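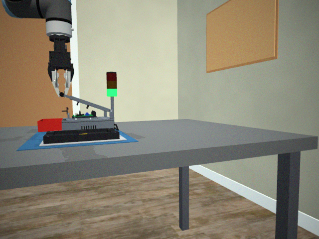
Re: Lever task, hand-guided or remote?

Last month's message to the Pestbridge list said:

> We recorded 2,000 demos of the lever task in the Cliteo simulator,
> all by remote control. 1,737 passed the filter. We see no need
> for hand-guided data any more.

I'd like to slow down before we all agree to that. Passing the filter means the lever ended up where the script wanted it. It says nothing about how the operator got there. I replayed 2 of the passed runs and in both the gripper wandered for ages before it went for the knob - a model will happily learn the wandering too.

The tower light doesn't settle much for me either. Green in a simulator is whatever somebody wired it to mean.

And where did the 695 hand-guided demos from Kamel go? They were slower to collect, sure, but the people doing them could feel the hinge push back. With the Hedero joystick you feel nothing.

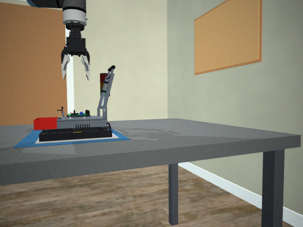
Should we stop collecting by remote control?

Keep it for the long reach over the table, and guide the arm by hand for the grip and the pull. Then train on each set alone before mixing them, and post both results here, bad ones included.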